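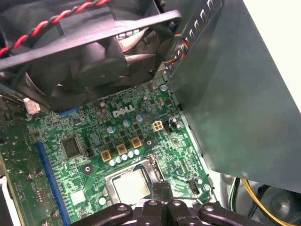
Aoun
Student reporter, Skovberg Technical College

Student team teaches a robot arm to change processors

A student team at Skovberg Technical College is preparing a robot arm for the regional Vetosus competition in March. The task this year is to service an old desktop computer. The arm must take the processor out of its socket, bring it to a holder and later put it back, with no human hand inside the case.

The project is called Drovine and it has 19 members from the electronics and computer science programs. They meet in the workshop after classes, usually until 10 in the evening.

The students say that the processor is the most difficult part. It is thin, and it gives little room for the fingers of the gripper. The team also designed the holder, a gray 3D-printed panel with a slot for the chip, fixed in front of aluminum rails. The first version of the slot was too narrow and had to be printed again.
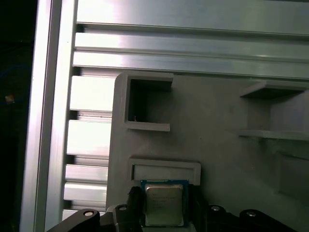 Rules of the competition

Every team gets 5 attempts, and the best one is counted. A dropped processor costs points — a bent pin or a damaged socket ends the attempt. The memory modules may stay in their places, but the arm is not allowed to touch them.
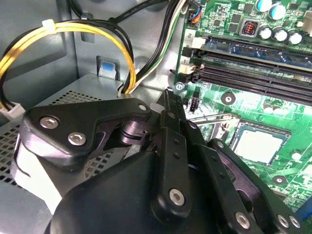
The judges will also read the program code, so the team has started to write better comments in it. Last year Skovberg missed the final by 2 points, mostly for poor documentation.

The workshop will be open to visitors during the college open house in February. Students from the first year who want to join Drovine can leave their name at the electronics office.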